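**Paper folding** – the making of shapes from a sheet of paper by creasing, with little or no cutting or glue. Practiced in many countries under many names. In English the Japanese word *origami* is the usual one, from *oru* (to fold) and *kami* (paper). Older English books just say "paper folding" and leave it there.

This article covers the general craft. For napkin folding see separate entry. For maps and map folds, see Map fold (stub, needs work).

## History

Early history is thin. Paper rots, and folded paper gets thrown out. Paper was made in China well before it reached Japan, and ceremonial folding – wrappers for gifts, paper attached to offerings – is recorded in Japan before folding for fun is. Europe had its own line, partly from cloth: table linen was pleated into birds and castles for banquets, and some of those pleats carry over to paper with almost no change.

The two streams met in the 19th century, when kindergartens took up folding as a classroom exercise. Schools wanted plain geometric folds, squares and triangles, then patterns, then simple objects like a boat or a box. Many of the models a child learns today come from this period and have no known author.

Twentieth century: diagrams with dashed lines and arrows became more or less standard. That mattered more than any single model. Before that, instructions were written out in words, and anyone who has tried to follow a squash fold in words alone will know the problem.

## Paper

Almost any sheet will do to start. What matters is weight, grain and how well it holds a crease.

- **Kami** – the common square pack, colored one side, white the other. Thin, cheap, forgiving.
- **Copy paper** – stiffer, fine for airplanes and boxes. Bad for anything with many layers.
- **Foil-backed** – holds any shape, but shows every mistake and can't really be uncreased.
- **Washi** – long fibers, soft, strong. Good for wet folding and for display peices.
- **Tissue** – for complex models, often backed with foil or stiffened with paste.

Grain is the direction most of the fibers run. A fold along the grain is clean and easy; a fold across it resists and may crack in heavy stock. To test, bend the sheet gently both ways without creasing. The way that gives less resistance is with the grain.

Color affects how a model reads. Pale sheets show shadow well, so the planes stand out from each other. Very dark sheets hide the folds. Patterned paper suits simple models only.

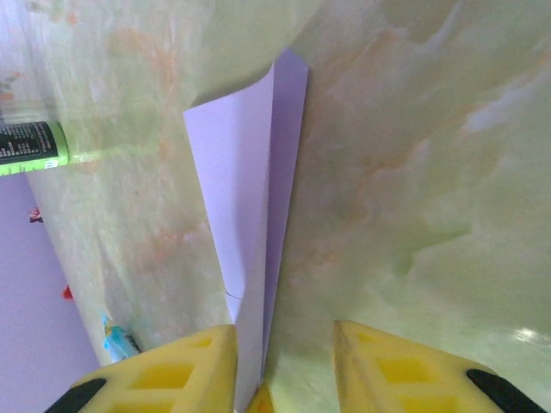

*Entry text by the Jerkosora handbook desk – last revised in January*

## Basic folds

All models break down to two creases, the valley and the mountain. A valley fold brings the paper toward the folder and leaves a trough. A mountain fold goes away and leaves a ridge. Turn the sheet over and one becomes the other.

From these come the compound folds:

**Reverse fold.** Inside or outside. The tip of a flap is pushed in between its own layers, or wrapped around them. Used for heads, tails, feet.

**Squash fold.** A flap is lifted, opened and flattened evenly either side of its old crease. Turns a triangle into a square or kite.

**Petal fold.** Two squash-like moves done at once. The long points of the crane come from this one.

**Sink.** A closed point pushed down into the model. The open sink is easy enough once the creases are in. The closed sink is not easy, and plenty of experienced folders avoid it.

**Pleat and crimp.** Parallel creases, one mountain one valley. Crimp is the same thing done symmetrically on both sides of a flap.

A crease down the middle also stiffens a sheet. Flat paper sags under its own weight, but a sheet creased lengthwise and opened to an angle can be held up from one end. Same principle as corrugated card. Engineers use it too, in panels and packing.

## Bases

A base is a half-finished shape from which many models can be made. Kite base, fish base, bird base, frog base are the classic ones, roughly in order of how many flaps they give. The frog base has the most long points of the four and takes the most creasing.

Modern designers often skip bases and work from a crease pattern, drawn flat, with all lines shown at once. No order of steps is given. Collapsing one can take an evening. Complex insects may need 200 steps or more if diagrammed the ordinary way, so most never are.

## Types

**Modular.** Many small identical units locked together, no glue. Boxes, stars, balls. Large wall panels have used 2000 units and up.

**Wet folding.** Heavier paper, dampened a little, shaped in curves and left to dry. The size in the paper sets again and holds the form.

**Action models.** Flapping birds, jumping frogs, spinners. Mostly traditional.

**Tessellation.** Repeating pleats and twists across one sheet, usually from a grid.

**Kirigami.** Cutting allowed. Purists count it as a separate craft.

## Curl and memory

Paper remembers. Once the fibers along a line are broken the line stays, even after pressing. Curl is different – it comes from moisture or from being rolled, and it can be taken out by rolling the other way or leaving the sheet under a book overnight. Corners curl first, having the least paper around them to hold them flat. Some models want a curl: petals on lilies and irises are finished by winding each tip on a pencil or a thin stick.

## Terms in trade use

The Pliron grading list, used by several hobby suppliers, sorts models into 7 levels by number of steps and by the hardest fold in them. Level 2 covers anything with reverse folds but no petal folds. The older Humphreys scale only had easy, medium and hard, and is still printed on the back of some packs. The two don't match up well. A Humphreys "medium" can land almost anywhere in the middle of the Pliron list.

The Filer crease, named for the folding manual it first appeared in, is a light pinch mark made at the edge of a sheet only, to locate a midpoint without leaving a line across the finished model. Also just called a pinch.

## Tools

None required. A bone folder helps with heavy paper, a fingernail does the same job on thin stock but can leave it shiny. Tweezers for small points. Clips for drying wet-folded work. A hard smooth surface is better than a cloth-covered one, as soft backing gives blurry creases.

## See also

- Paper airplane
- Book folding
- Napkin folding
- Papermaking, grain direction in
- Pop-up book (mechanims section)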